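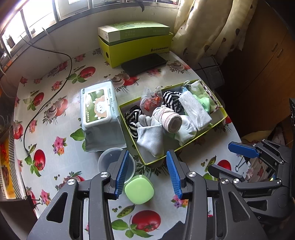

Wipe-clean tablecloths: your questions, our doubts

Last updated 2018-11-11

Are they really stain-proof?

No. "Stain-proof" on the packet usually means that most spills come off if you get to them soon enough. Turmeric, ballpoint pen and hair dye are a different story. The Dokalard leaflet promises protection from "all household stains" and then lists 8 exceptions in small print, mustard among them.

Can I put a hot pan on one?

We wouldn't. Zokau says its heavy cloth is heat resistant, but the only temperature we could get out of the company was 129 degrees, with no word on whether that meant Fahrenheit or Celsius. Use a trivet.

Is a thicker cloth worth the money?

Sometimes. A thicker cloth hangs better and hides dents in an old table. It also holds its fold lines longer, and we have seen no proof that it lasts longer. Ours wore through at the corners first, thick or thin.

Do I need the special cleaner?

Warm water and a drop of dish soap have done the job for us since June. Vedent sells a spray for "coated table fabrics" and we asked what was in it. The reply was very friendly and did not answer the question. Baby wipes are fine for a quick once-over, though some leave a film that shows up on a shiny cloth when the light comes in low.

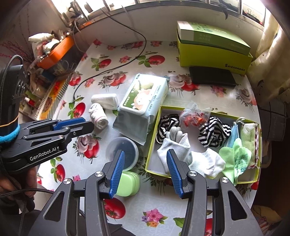 How do I get rid of the creases?

Lay it out flat in a warm room and wait a day or 2. A hair dryer on low, held well back, speeds things up. Please ignore the advice about ironing through a towel – we tried it on a Sethi cloth and now own a smaller Sethi cloth.

What about the smell?

New vinyl smells. Airing it outdoors helps. "Odor-free" is a claim we'd like to see somebody test before it gets printed on another label.

Will a busy pattern hide marks?

It hides crumbs, and that may not be what you want where people eat. Sticky rings show on any glossy surface once you look across it from the side.

How did you pick the brands?

We bought what the stores near us had on the shelf. Readers have sent us 268 emails asking for a ranking, and we still don't have one. The differences we found were too small to put in order.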